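## 3. Planning the gripper order

Complete this section before sending the purchase form. The Bodside two-finger gripper ships with one finger set. Extra sets are ordered separately and take seven weeks.

1. List every object the cell must hold. Record the widest and narrowest dimension of each.
2. Compare the widest dimension with the stroke table in Appendix B. Leave 40 mm of spare stroke.
3. Run each object in the Prakby simulator with the finger model you intend to buy. Round objects need a separate run – contact on a curved side is small, and the default grip force is set for flat faces.

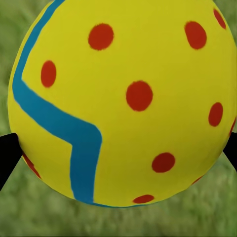
4. Save the force log from each run. Attach it to the quote request; Seppälä will not confirm a finger type without it.
5. Enter the number of finger sets on line 44 of the budget sheet. Allow one spare set per cell.

**Note:** Simulator licenses are billed per seat. A license bought in July runs to the end of the following June.

**Caution:** Simulated friction values are estimates. Hold back some 200 dollars per cell for replacement pads until the grip has been tested on real objects.

6. Send the finished sheet to Fiachra Keane at the Humetholm office. Orders received after 3 p.m. are entered the next working day – lead time is counted from entry.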